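The Gulline steamer heats in 30 seconds and weighs very little. I paid for mine.
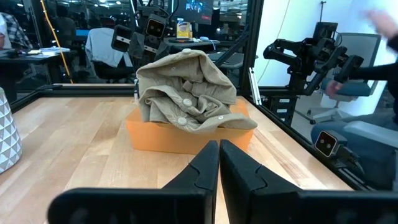

## Steam

Cotton shirts came out fine, collars less so. Linen needs an iron.

The tank lasts nearly six shirts - fewer if you hold the trigger down.

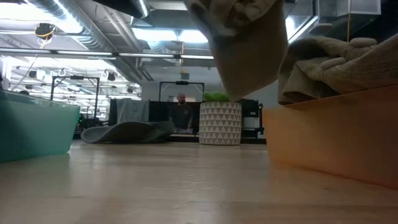
It spits when tilted, so keep it upright. My old Zervas did the same. 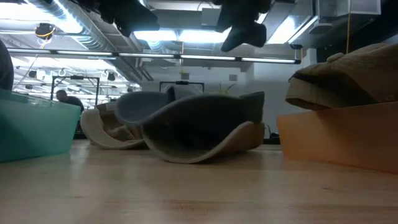
*Caps and bins on the table.*

The cord is too short for my hallway.

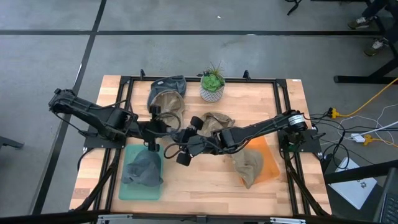 Last changed: Aug 1, 2021

I'd buy it again for shirts, but for curtains I still use the Zervas.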